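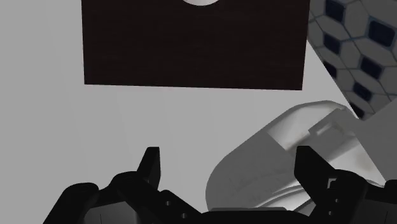 Library on Hamel Street to stay open later starting in July

CENAU _ The public library on Hamel Street will keep its doors open until 8 p.m. on two weeknights beginning in July, the town said.

The branch now closes at 6 p.m. every weekday. The longer hours will run through the summer and into the school year, when the town will look at how many people used the building after 6 and decide whether to keep the schedule.

Residents have asked for evening hours since the branch on the north side of town shut for repairs last fall. That building needs a new roof and new wiring, and the work is expected to take roughly 16 months. Until it reopens, Hamel Street is the only library in Cenau with a children's room and public computers.

The town will pay for the extra time out of money already set aside for the north branch, which has lower heating and staff costs while it is closed. No new hires are planned. Two part-time employees who were moved over from the north branch will work the evening shifts.

Not every service will be offered after 6 p.m. Visitors will be able to borrow and return books, use the computers, print, and pick up items on hold. The local history room will still close at its usual time, and passport applications will be taken only in the morning.

The small meeting room on the second floor can be reserved in the evening for free by groups based in town. It seats 13. Requests can be made at the front desk or by phone, and a group may book it once a month.

Parking has been a sore point for people who use the branch. The lot behind the building is shared with Maretti, the hardware store next door, and fills up in the late afternoon. Under an agreement with the store, library visitors may use all of the spaces in the lot once the store closes at 6 p.m. Before then, the row closest to the loading door is for store customers only.

The Starnosura bus line stops across the street and runs until 9 p.m. on weeknights. Riders coming from the north side should get off at the stop after the post office, as the one in front of it is closed for sidewalk work.

Children under 10 must be with an adult in the evening, the same rule that applies during the day. The book drop by the side entrance will remain open at all hours.

A printed copy of the new schedule is available at the front desk and at town hall. Weekend hours will not change.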